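What to Do With Orange Peel (Besides Throwing It Out)

Print this page | E-mail this to a friend

I eat a lot of oranges, and for years the peels went straight into the trash while I stood there smelling how good they were. Then my neighbor Alby Nepia gave me a jar of candied peel one winter and I finished it in 4 evenings, so I had to learn how to make it myself. I do everything at the kitchen table – it gets the light in the mornings.
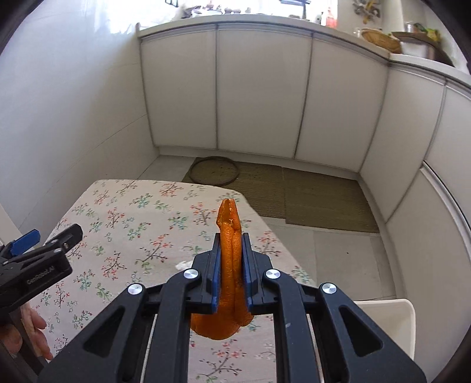 Getting the peel off in good pieces

Any orange works, but a thick-skinned one is so much easier. Wash it first under warm water and scrub it with a brush, and I mean scrub, you're going to eat this part! Dry it off. Slice a little cap off the top and bottom, then score the skin from top to bottom in quarters, going just deep enough to feel the knife reach the fruit. Work your thumb under a corner and push slowly. Big pieces are what you want. If one tears it will still taste fine, it'll just be a shorter strip.

A fresh piece should fold the long way without snapping. If it cracks, it's been sitting around too long, so put that one in the drying pile (see further down) and candy the bendy ones.

About the white part

My aunt scraped off every bit of the pith and I did too for a while, until my wrists complained. Leave it on for candying. It goes soft and see-through and soaks up the syrup. For drying or grating I do scrape it, flat on the board with the edge of a spoon.

Candying

You'll need the peel from three oranges, two cups of sugar, one cup of water, plus more water for boiling and more sugar for rolling.

1. Cut the peel into strips as wide as a pencil.
2. Cover with cold water, bring to a boil, let it go five minutes, drain. Do this three times with fresh water each time. Yes, three. I skipped one once and the whole batch tasted like aspirin.
3. Heat the sugar and the cup of water until the sugar melts, then add the strips. Keep it at a lazy simmer for 45 minutes or so and don't stir much, just swirl the pot.
4. Lift the strips out with a fork and lay them on a rack with paper under it. Save the syrup! It's wonderful in iced tea.
5. When they're tacky and no longer dripping, roll them in sugar and leave them out overnight.

They keep a month in a jar with a tight lid, maybe longer, mine have never made it that far.

Drying

Put scraped pieces on a baking sheet in the oven at 206 degrees if yours lets you be that fussy (Valtteri Pitkänen sent me that number and swears by it). My old oven has a dial, so I set it a hair over 200 and prop the door with a wooden spoon. Start checking after an hour. They're ready when they snap. Grind them up for muffins or drop a piece in a pot of tea.

The vinegar jar

Peels that are too ugly for anything else go in a jar with white vinegar to cover. Two weeks in a cupboard, strain, mix half and half with water, and you've got a cleaner for the sink and the stovetop. Keep it off marble and other stone – it will leave dull spots, and I have one by the window to prove it.

If you don't have enough peel for a batch, freeze what you've got in a bag and add to it as you eat. Frozen peel goes into the boiling water just as it is, no thawing.

Print this page | E-mail this to a friend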